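The town that wants workers but not neighbours

Every spring the council in Hilby announces that it has a plan for migrant labour, and every spring the plan is a leaflet. The latest one promises "firm and fair" checks on seasonal workers. It runs to four pages, two of them photographs of the harbour.

The claim behind it is that foreign workers are pushing local people out of jobs at the Dovby packing sheds. It's a claim with a long life and very little to eat. Dovby advertised 2000 shifts last season, at the same rate for anyone who turned up, and was still ringing agencies in May. If there was a queue of locals at the gate, the managers would like to know where it was standing.

None of this means all is well. Pay in the sheds is poor, and the caravans at Skernanetti, where most of the pickers sleep, would shame a decent campsite. A council that cared about undercutting might begin with the landlord. It has inspected the site twice in two years and found the paperwork in order. I'd have liked to hear about the drains.

Then there is the other promise, that machines will soon do the work and the argument will fade. I have been hearing this for as long as I've written about farm labour. The date moves back each time the grant is renewed, and the visa numbers go up in the meantime.

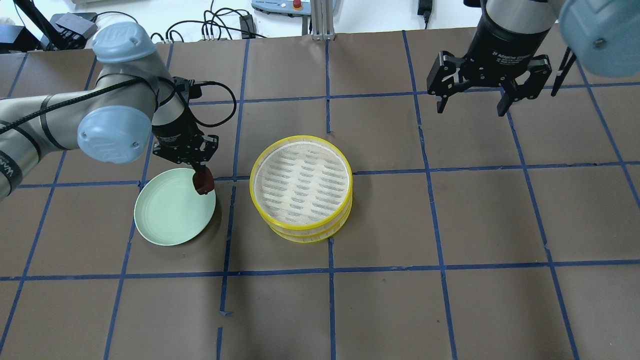 A gripper holds a small dark red object over a pale green plate, beside a stacked steamer basket.

Across the water in Cù, they tried something duller. The port took on two housing officers, published the rents and let workers change employer without losing their permit. Complaints rose at first, as you'd expect when people can finally make one. Hilby's leaflet doesn't mention it.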